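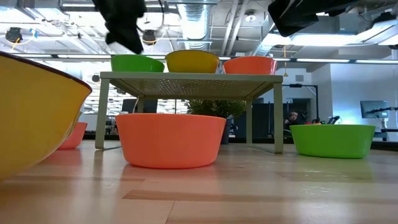
Indeck Council Speech Corpus, version 2

README, last updated October 26, 2020
Maintainer: Nawal Mansour

What this is

A set of 752 speeches and prepared remarks given at public meetings of the town councils of Tultville and Killach, each with readability scores and a few lines of metadata. It was put together to compare how elected members speak in prepared remarks and in open debate. It has since been used for two class projects on local budget language.

Contents

speeches/ has one plain text file per speech, UTF-8, one paragraph per line.
scores.csv has one row per speech.
members.csv lists ward, years in office and role for each speaker.
excluded.txt lists items that were dropped, with a reason code.

Columns in scores.csv

id: matches the file name in speeches/
town: T or K
type: prepared, debate, or reply
words: word count after cleaning
sentences: sentence count after cleaning
grade: school grade level from sentence length and syllables per word
long_share: share of words with three or more syllables
topic: one label, assigned by hand

Where the text came from

Tultville publishes full transcripts as PDF files. Killach publishes minutes only, so the Killach speeches were typed up from the meeting audio. The typists were told to leave out "um" and false starts but to keep repeated words. Punctuation in the Killach files is therefore the typist's choice, and this matters for the grade column. A typist who likes semicolons will push the score up.

We began with 1040 items. Anything under 120 words was removed, along with proclamations read aloud from a state template, and speeches where the audio dropped out for more than a sentence. The cleaning script also strips roll calls and the chair's procedural lines.

Scoring

Syllables are counted with a dictionary lookup first and a rule-based fallback for words not found. The fallback does badly on street names and surnames. Cuervo Road comes up in a lot of the zoning speeches, and it was added to the dictionary by hand, as were 126 other local names.

Numbers written as digits count as one syllable. Version 1 spelled them out, which made every budget speech look harder than it sounded. Scores from the two versions should not be mixed.

Known problems

A grade level says how long the sentences and words are. It does not say whether the speech was clear, and it should not be used to rank members.

The mayor of Tultville accounts for a large part of the prepared speeches in that town. Group by speaker before you average.

Topic labels were assigned by one person. "Roads" and "drainage" overlap — check both if you need either.

Killach has no files for February. The audio for that month was never posted.

Use

Free for research and teaching. Please name the corpus and the version number. The speeches themselves are public record in both towns.

Corrections are welcome, especially to the Killach transcripts. Send the file id, the line as it stands and the line as you hear it. Fixes go into the next version and are listed in changes.txt.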